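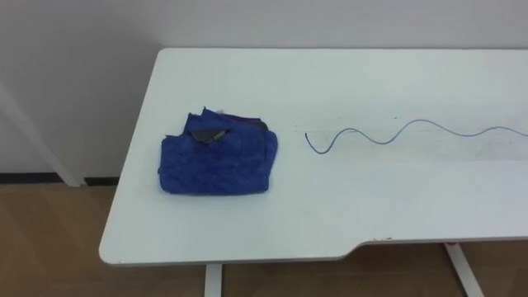
A folded blue towel and a length of thin wire on a white table.

Towel folding is the reduction of a towel to a shape that fits a shelf. It is practiced in most homes, usually by one person, and corrected by another.

Methods

The simplest method is the square fold, in which the towel is halved in each direction until it resists. Cloths with a thick pile give a rounded, puffy edge and seldom stay flat on every side. The loose end is by custom turned to the back of the shelf, where it is presumed not to exist. Rolling is favored in gyms and by people who have recently bought baskets.

A smaller item may be tucked inside the last fold. Supporters of this practice say it keeps sets together – opponents say it is how washcloths are lost.

Standards

In her household manual Jinholm, Siriporn Pongsiri devotes 67 of 388 pages to towels and 2 to fire safety. She holds that a towel should be folded on a bare table, cleared of string, wire, mail and relatives. Zerrin Gökçe, reviewing the book for the magazine Fillurum, agreed about the table but called the thirds fold "a hobby."

The two later exchanged letters on whether the tag should face in or out. The correspondence ended in July without a finding, and the question remains open.

See also
Linen closet
Ironing
Fitted sheet (disputed)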